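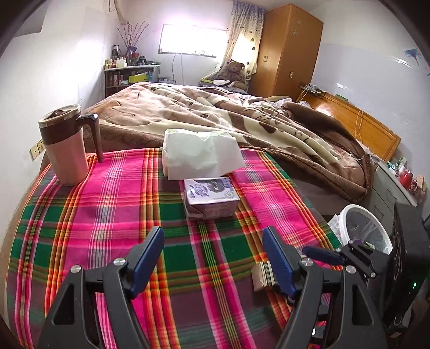 Members building a gripper or other small robot project at home are advised to settle the work surface before the first part is tightened. A spare table in a bedroom serves well enough for trials, provided that the conditions below are met. A plaid cloth may remain in place and will protect the tabletop from scratches, but bold stripes in magenta, green and yellow make small dark screws hard to find, and loose hardware should therefore be kept in a lidded tin. Light household items make suitable first test pieces: a small carton and a soft pack of tissues require quite different handling, and both should be tried before anything heavier. A tall insulated mug belongs at the far side of the table until the builder is confident in the movement of the fingers.

The following guidance is issued by the Letgate Shared Workshop for members working on the Prestard gripper plans. It replaces the sheet distributed in April.

Before starting

Lay out all printed parts and compare them with the parts list. Sort screws by length. The two longest sizes look alike in poor light and are the usual cause of a stiff joint.

Trim stray plastic from the pivot holes with a hand reamer. Do not use a power drill for this step. The plastic softens quickly and the hole will be too large for the screw.

Sand the mating faces of each arm lightly. Wipe with a dry cloth before assembly. Dust left in a pivot acts as grit and will wear the hole.

Pivots and linkages

Tighten each pivot screw until the joint stops moving, then back it off by a quarter turn. The arm should fall under its own weight when held level. Where it does not, remove the screw and inspect the washer.

Assemble both sides loosely and bring the fingers together by hand before final tightening. If one finger leads the other, correct the linkage at this stage. Shimming the pad later is not an acceptable repair.

Thread-locking liquid must not touch printed plastic. Members who require a lasting hold should use lock nuts, available from the Pusus cabinet beside the bench grinder.

Finger pads

Ribbed pads are to be fitted with the ribs facing inward. Wash new pads in warm water with a drop of dish soap and leave them overnight. Pads that have become shiny may be restored with fine sandpaper, using short strokes across the ribs.

Talcum powder, furniture polish and hand cream all reduce grip. Wash hands before handling the pads.

Working with a cloth

A cloth that slides will spoil a trial. Clip it at the corners or place a sheet of rubber shelf liner beneath it. Smooth any fold in the working area, as the fingertips tend to catch on raised fabric when lowered. Iron the cloth if necessary.

Power and storage

Motors and battery packs are to be disconnected whenever the build is left unattended. Batteries should not be charged on bedding or on any soft surface.

Finished grippers may be stored at Letgate on the Troncoso shelving, bay 13. Each box must carry the name of the member and the date it was placed there. Boxes are limited to 25 pounds.

Inquiries

Questions on assembly should be directed to Pilar Ocampo, and requests for replacement parts to Emiliano Lucero. Corrections to this page may be left in writing at the front desk.

Revised Friday, May 10, 2019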